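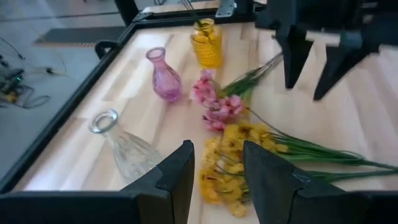

The flower table at the Gevetby open day, with two grippers over the yellow and pink blossoms and three glass vases to one side.

The Ketside Open Day is a yearly public demonstration of household robotics held in the old wool hall at Gevetby, and for a good many families in the district it has become as fixed a part of the calendar as the agricultural show. It is run by the Rarnden workshop, a small robotics group that spends the rest of the year teaching machines to do ordinary chores, and it takes its name from Ketside, the lane the hall backs onto. Entry is free, the doors open at ten, and there's usually a queue well before that.

Flower table

The best loved part of the day is the flower table, where a pair of robot arms is asked to put artificial flowers into glass vases. It sounds a simple enough thing, and most visitors say so out loud before they've watched it for a few minutes! A bunch of stems is an awkward object to hold. The ends splay out, the heads are wider than the grip, and the mouth of a vase doesn't leave much room for a clumsy approach. Glass brings its own troubles too, as a clear or lightly tinted surface can be hard for a camera to make out against pale timber.

The vases are deliberately a mixed lot. The set on the table includes a short, wide yellow one with an open rim, a pink-purple one with a slim neck and a fluted body, and a clear one with faint ribs down its sides. The flowers are artificial so that they can be handled over and over (the first year's daffodils came from somebody's garden and were a sorry sight by lunch).

Each arm ends in a black two-fingered gripper. Visitors often ask which arm is "in charge", and the answer given at the table is that it depends on the bunch. One arm may steady a vase while the other brings the stems across, or the two may share the work of turning a bunch the right way up.

Teaching the arms

The skill is learned by demonstration. A person guides the arms through the job many times, and the recordings are used to train the controlling software. The workshop gathered 500 demonstrations for the current version, of which 486 were kept for training, the rest being put aside for dropped stems and other muddles. An earlier version made do with 300, or more strictly 299, one recording having been lost to a full disk, and people who worked on it are still fond of mentioning the fact.

Bianka Kun, who designed the flower task, has given the opening talk at every open day so far. She is known for taking questions from children first, and her talk tends to run over time as a result, though no one seems to mind much. A favourite line of hers is that a vase is "a very small doorway and a very expensive one", borrowed, she says, from her grandmother's views on crystal.

Visiting

The demonstration was moved from June to the cooler end of the year's programme for one season, then moved back again when the tea stall objected. Talks are given in the side room, named Bárány after the family that once leased the hall, and seating there is first come, first served. Parking is on the grass behind the lane.

Reading time: 3 minutes

Filed under: Robots and automation | Open days | Gevetby and district

Comments

wattle_end: Took my two along and they wouldn't leave the flower table, we missed the talk altogether. Lovely people, very patient with my son's questions about batteries.

Marg T: Is the side room up steps? My mum would love to come but she's on a frame these days.

old_shearer: There's a ramp around the lane side, Marg. Get there early for the scones.

pipandco: I remember the real daffodils! Poor things. My favourite colour is the yellow so I'm glad that bunch made it into the photo.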